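Print this page | E-mail this page

This site uses cookies to remember your saved checklists. OK | Change settings

Kids' bedroom safety check, with comments

Unit 6, Provine Court
Checked by: Benvinda Azevedo
Form shared with: Inna Sirko, Ghislain Fortin

Mark each item OK, FIX or WATCH. Comments are from the January walk-through and stay on the form until the next one.

WINDOW

1. Window opens no more than a hand's width with the limiter on. OK.
Comment: Limiter is stiff. Bit of dry lubricant wouldn't hurt.

2. Blind cords tied up on a cleat, out of a child's reach. FIX.
Comment: The cleat is there but the cord was hanging. Wind it up every time the blind moves. A second cleat higher up would be better, and I have left one in the kitchen drawer with two screws.

3. Nothing to climb on under the window. WATCH.
Comment: The far end of the bed is near the window. It can't go on the other wall without blocking the door, so the limiter stays on all year, summer included.

FURNITURE

4. Dresser fixed to the wall. FIX.
Comment: Kavmont tall dresser, one strap fitted out of two. The loose strap was anchored in plasterboard only. Move it over to the stud.

5. Drawers close fully and don't run out on their own. OK.

6. Bed frame bolts tight, no slats cracked. OK.
Comment: Tightened two bolts at the head end.

HEAT AND POWER

7. Heater clear of bedding, curtains and clothes. OK.
Comment: Clear on the day. Clothes are not to be dried on it, however cold it gets.

8. No power board under the bed or behind the mattress. FIX.
Comment: Braline board was pushed in behind the mattress with a lamp and a charger on it. Now on the floor by the dresser. Needs a clip to keep it off the carpet.

9. Smoke alarm tested. OK.
Comment: Went off first press. 85 on the label is the landlord's own number for the alarm, please quote it if you ring about it.

BED AND CLOTHES

10. Duvet right for the age and size of the child, not trailing on the floor. OK.
Comment: Floral one is fine for a school-age child. Shake it out before making the bed, as small toys and hair clips end up in the folds.

11. Clothes and nightwear checked for loose cords, buttons and snaps. OK.
Comment: Did these on the bed, one piece at a time. The blue trousers with the orange vehicles were folded and left on the duvet to be put away.

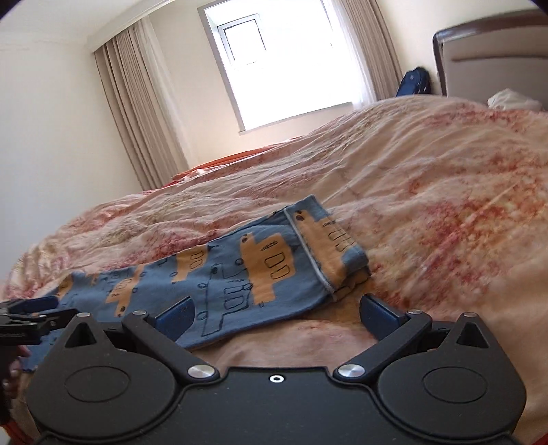 Look inside waistbands as well as outside. Elastic that has worked out of its casing makes a loop, and a loop can catch on a bed post or a drawer knob. Mend it or bin it. Read the fire label on pyjamas and dressing gowns while you have them in your hands.

12. Clear path from bed to door in the dark. WATCH.
Comment: Fine when I was there. Check it at bedtime.

Three items to fix. Send me a note when they're done and I'll come back with the drill if the stud is hard to find.

Comments (3)

Osvaldo Caputo
Item 4, our dresser came with the same straps and the screws are too short for a stud. We bought longer ones.

Solomiia Vakulenko
Does the window limiter need a key? Ours has one and I never know where to keep it.

Benvinda Azevedo
Solomiia, on a hook by the door, above kid height, and tell every adult in the house where it is.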